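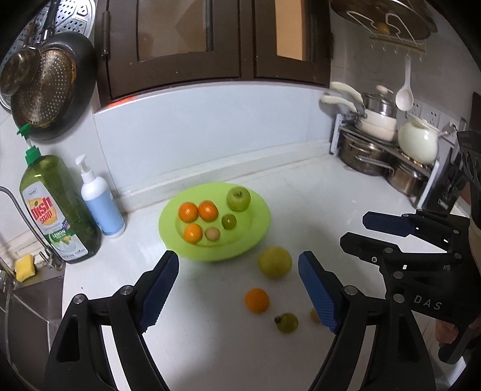

Search this site
Go
Print this page | E-mail to a friend

Getting your hot tub through the winter without losing your temper

We've had our tub at the bottom of the garden for a good while now, and every January I get the same messages from friends and neighbours. Why is it foamy? Why does it smell? Why is my electricity bill the size of a small car? So I've finally sat down with a pot of tea and written out everything I do, in no particular order, and you can take what you like from it.

I should say I'm no engineer. Most of this I picked up by getting it wrong, and the rest came from Senan Mac Mathúna, who fitted ours and has been very patient on the phone ever since.

The cover is where your money goes

If you only do one thing this weekend, go out and lift your cover. Can you manage it with one arm? Grand. If it needs two of you and a bit of swearing, the foam inside has soaked up water and it's hardly keeping any heat in at all. I ran ours like that for a whole winter, thinking I was getting weaker!

You can buy a bit of time by unzipping the cover, taking the foam out and standing it somewhere dry (the spare room, in our case, which went down badly). It never quite comes back, though. I replaced ours with a Plameo one in the end and I'm happy with it. Get the strap measurements right before you order — mine were out and I had to move the clips.

A floating blanket under the main cover is worth having too. It's a cheap, bubbly sheet of a thing and you cut it with kitchen scissors. Cut it a little bit big, then trim it once it's lying on the water.

Wipe the underside of the cover every couple of weeks. That musty smell people blame on the water is very often coming from up there. I use a weak mix of washing-up liquid, then rinse it really well with the hose, and I do it on the lawn, well away from the tub. Suds in the water are a nuisance to get rid of.

Foam, and where it comes from

Speaking of suds. Nearly all our foam came in on swimming costumes. Detergent stays in the fabric after a wash and the jets whip it up like a milkshake. These days I have a set of togs that only get rinsed in plain water and never see the washing machine. Visitors get asked to rinse theirs first, and to have a quick shower, and I've stopped being embarrassed about asking.

Hair conditioner is nearly as bad, and so is fake tan. Éabha Fahy from up the road swears by leaving a clean tennis ball floating in hers overnight to soak up the oils. I tried it and the ball did come out with a greasy ring around it, so there may be something in it. Fish it out before you turn the jets on.

Filters

I keep two sets and swap them. One is in the tub, the other is clean and drying on the shed shelf, and it means I never have to rush the job. Mine get a rinse every week or so in the cold months and a proper overnight soak in filter cleaner when the rinse stops doing much.

A few things I've learned:

- Rinse from the top down with an ordinary hose, holding it at a slant so the dirt gets pushed out of the pleats.
- Leave the pressure washer in the shed. I furred up a perfectly good filter with mine.
- Write the date on the end cap in permanent marker when you put a new one in.
- Don't put them in the dishwasher, whatever you read.
- Turn the tub off before you take the filter out. Bits get sucked into the pump otherwise.

Testing the water

Strips are fine for most of us. Keep the pot in the house, with the lid tight on, because damp ruins them and then they'll tell you any old nonsense. I dip mine at 3 in the afternoon when there's still decent daylight to read the colours by. Under the kitchen light I can't tell one shade of pink from the next.

Sort the alkalinity first, then the pH, then the sanitiser. I did it backwards for ages and went round in circles. Measure everything by the label for your own tub's size (ours takes 837 litres, so it's a little one) and put in less than you think, run the jets, go and do something else, then test again. Never mix two products together in a jug, and leave the cover open for a while after dosing so the fumes can clear.

I write the readings in an Egan notebook that hangs on a string by the back door. It's dog-eared and the biro never works, but it has saved me a callout more than once.

When it's freezing

Please don't switch the whole thing off in a cold snap to save a few bob. Water sitting still in the pipes will freeze and crack them, and that's a far bigger bill. Ours has a frost setting, and I check it's on before we go away anywhere. If your power goes, keep the cover shut tight and ring whoever services it for advice if it looks like being a long one.

We drop the temperature by a few degrees if we're away for a week or more. For a night or two I leave it alone.

Brush snow off the cover with something soft. A broom is good, a shovel is asking for a tear. And put down a rubber mat between the back door and the steps — wet feet on frosty slabs is how I ended up with a purple hip. I got mine from Tresow, the sort with holes in it, and it can be hosed down and hung over the fence.

Emptying and refilling

I empty ours every three months, sooner if we've had a crowd. Turn the power off at the isolator first. Run a pipe flush through the old water before you drain it, and brace yourself for what comes out. It's revolting and very satisfying.

Check where your water is going as well. Ours runs away down the foul drain, and it should never go into a ditch or a pond with chemicals in it. A cheap submersible pump does the job far quicker than the little tap at the bottom, and an old towel gets the last puddle out of the footwell.

When you refill, push the hose right down into the filter housing. That fills the pipes from below and you're much less likely to end up with an airlock. I had one the first year and sat there listening to the pump groan until Senan talked me through loosening the union nut (with the power off!) to let the air out.

If you've a tip of your own, pop it in the comments. I'm still looking for a decent way to stop the cover clips rattling in the wind.

18 comments
200 shares
Print this page | E-mail to a friend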